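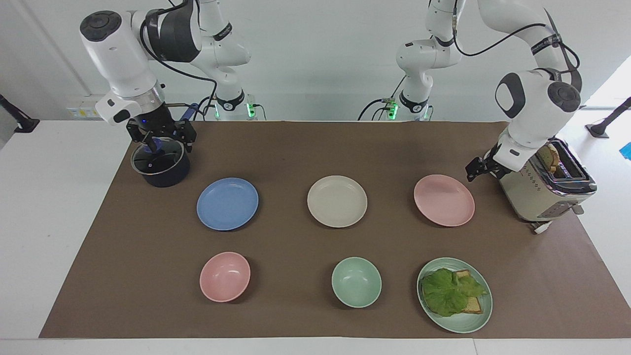 Leonora Maglaya would pay for spare grippers before she pays for a third arm. She said this at the planning meeting in Cerbridge, and it changed the order of the shopping list.

Clasness, the catering supplier, has now published its equipment plan for the kitchen robot project. The plan is dated 24 May 2019 and covers the next 14 months. It says that the two-arm station stays as it is, and that the new money goes first to parts which wear out: gripper fingers, cables and table mats.

The budget for these parts is $2,745. A second amount, $1,565, is kept for dishes, bowls and small kitchen appliances, so that the arms can be tried with objects of different shape and color. Seven offers were received for the parts. The company has chosen Cosgrove, whose price was not the lowest but whose delivery time was the shortest. 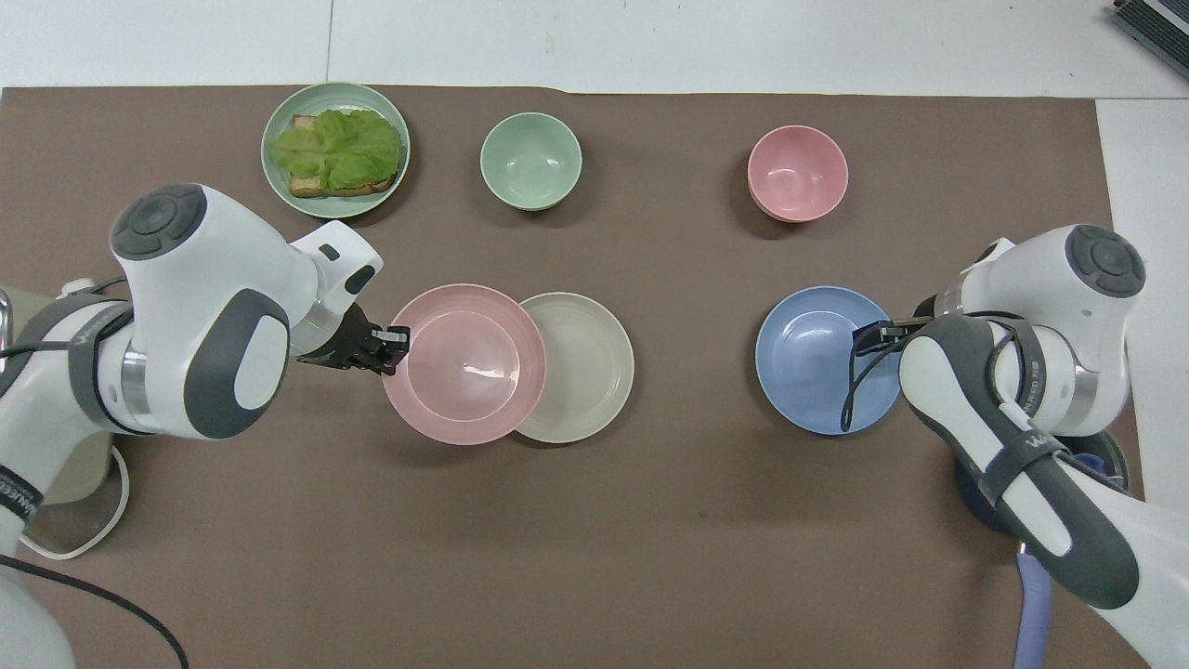

The two arms at the plates, with a sandwich on the green one.

The bigger question is still open. Clasness would like to have a second station in its Cerkutport building, but the plan gives no price for it and no date. Before that, the company wants to know how many hours a pair of grippers can work with plates and pot lids until the fingers must be changed. The hours will be written down at each shift, and the result will be used for the next budget.

Maglaya also asked for a separate line for repairs. In the present plan, repairs and training of staff are paid from the same line. Clasness answered that it will divide them in the next version.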